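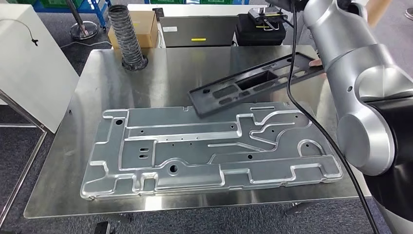 Stunumeck L400 Office Laser Printer

Reviewed by Yae Wada
March 13, 2005

The L400 is a black-and-white laser printer meant for small offices that print every day but don't have anyone on staff to look after the equipment. It sits in the middle of the Stunumeck line, above the desktop model and below the floor-standing one. I had it in our office from the start of February, shared by nine people, and it replaced a Stöcker that had been jamming for most of the winter.

Setup

The printer comes with a power cord, a starter toner cartridge, a CD and a folded sheet of instructions. There is no USB cable and no network cable in the box, so buy one before you start. The starter cartridge is only partly filled. Ours began streaking before the month was out.

Take the orange tape off the inside of the front door as well as the outside. The sheet shows the outside pieces only, and I missed the strip by the toner slot the first time. The printer gave a "door open" message until I found it.

Installing the driver on Windows XP was simple. Put in the CD, pick Network or USB, and wait. On the one Windows 98 machine we still keep, the installer stopped halfway and I had to add the printer by hand from the Control Panel. Thijs Van Dijk, who has the only Mac here, downloaded a driver from the Stunumeck site and was printing the same afternoon. His version does not show toner level.

Print quality

Text is sharp and dark at the default setting. Small type holds up well, including the footnotes in our contracts, and I could not see any difference between the default and the "Fine" setting on plain text. Fine slows the printer down a lot. I turned it off and left it off.

Gray areas are weaker. Charts from Excel came out with light banding across the shaded bars, and photos look like newspaper photos. If you need handouts with pictures, this is the wrong printer.

Envelopes go through the rear slot one at a time. They come out flat with a slight curl at the flap. Labels were fine on the first pass, and the manual says not to run a sheet twice.

Speed

The first page takes a while if the printer has been asleep. After that it keeps a steady pace, and a long job finishes well ahead of what the old Stöcker could do. Large PDF files are the exception. Hilde Dierckx sent a catalog with a lot of scanned pages and the printer sat with its light blinking between every sheet. Adding memory would probably help, but I didn't have a module to test.

You can set the sleep delay from the front panel under System, then Power. Ours was set very short from the factory. I made it longer and the complaints stopped.

Paper handling

The main tray holds 400 sheets, and it really does take that many without forcing. The side guides click into place and stay there. On the Stöcker they slid whenever the tray was closed hard.

We had 2 jams in the test period. Both were on recycled paper from Tolholm, which is a little thinner than what we normally buy. Clearing them meant opening the front door, pulling out the toner and turning a green wheel. I would have liked a rear door that opens fully — the one on the L400 only drops partway, and it is hard to get a hand in.

Noise

The fan is louder than I expected. It runs for several minutes after each job. Mirjam Dekker sits closest and asked for it to be moved, so it now stands on a Devoswood cabinet near the copier. Make sure whatever you put it on is solid. It shakes a bit on long jobs.
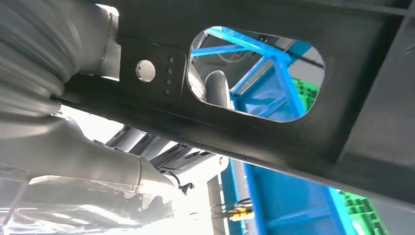 Network features

The built-in web page shows toner level, page count and error history. To reach it, print the configuration sheet by holding the Go button, then type the IP address into your browser. There is no password when it arrives, so set one. E-mail alerts for low toner worked once I had entered our mail server.

Verdict

The L400 is a good text printer with a large tray and an easy network setup. The fan, the gray shading and the slow handling of big PDF files count against it. We are keeping ours.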